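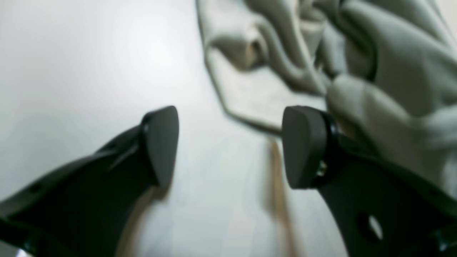 Nosipho Lekota asked whether a policy trained only on neatly folded towels would cope with one dropped in a heap, and said that in her experience most do not. Her question reached us after the October release and led to the changes on this page.

Cukavham Cloth Grasping Method, Release 2
Product information for laboratories and integrators

Overview

Cukavham is a method for teaching a two-finger gripper to pick up soft cloth from a flat surface. It was developed at the Flerkgate laboratory by Sandro Barbieri and Elisa Zuccaro. The package contains a trained policy, the demonstration set used to train it, and the software needed to collect further demonstrations on site.

The policy works from wrist camera images alone. It does not need a model of the cloth, markers sewn into the fabric, or a depth sensor. At each step it predicts a short run of gripper motions, carries out the first part of that run, and looks again before going on.

Training data

Release 2 was trained on 1,185 demonstrations, each guided by a person from approach to lift. Starting positions include flat, folded and crumpled cloth. The set covers 12 fabric items in pale and dark colors. Every demonstration is stored with its camera images, joint positions and finger opening, and failed attempts are kept under a separate label so that they can be included or left out.

Lino Testa reviewed the labels. Where a grasp held only one layer of a doubled cloth, the record is marked "partial" and is not counted as a success.

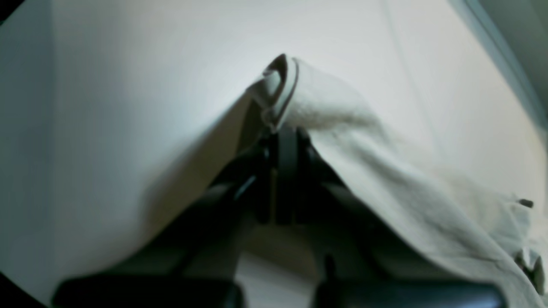 Can the method be used with a gripper other than the one it was trained on?
It can be used with any parallel or angled two-finger gripper, provided that 20 new demonstrations are collected with the new fingers and the policy is tuned on them before use.

What the research found

The main result concerns the moment just before the fingers close. Earlier versions chose a grasp point once, at the start of the approach, and kept to it. On crumpled cloth the chosen fold was often hidden or out of reach by the time the fingers arrived. Release 2 is free to change its grasp point until closing begins. In our comparison this made the largest difference on heaped cloth and very little difference on cloth laid flat.

A second result concerns hems. Demonstrators tended to reach for a hem when one was in view, and the policy learned the same preference without being told to. Sushil Chauhan repeated the comparison at Prultby with a different set of towels and found the same tendency. We do not yet know how the method behaves on knitted fabric or on cloth with a very smooth finish, and we make no claim for either.

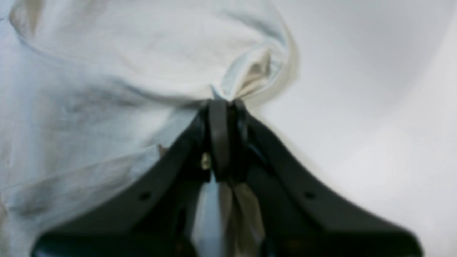
Cloth pinched between closed fingertips, with the fabric gathered above the grip.

Supplied with the package

Trained policy and settings file
Demonstration set with success, partial and failure labels
Recording software for new demonstrations
Written test procedure, including the scoring sheet
Installation guide

Requirements

One robot arm with a two-finger gripper
One color camera mounted at the wrist
A plain, evenly lit work surface

Ordering and support

Cukavham is supplied to research laboratories under a yearly license. Commercial integrators should apply through Zanetti, which handles all orders outside the research program. Please state the arm, gripper and camera model when applying. Users of the October release may move to Release 2 at no charge, but recordings made with the earlier software must be converted first. The conversion tool is included.

Page last revised 27/03/2026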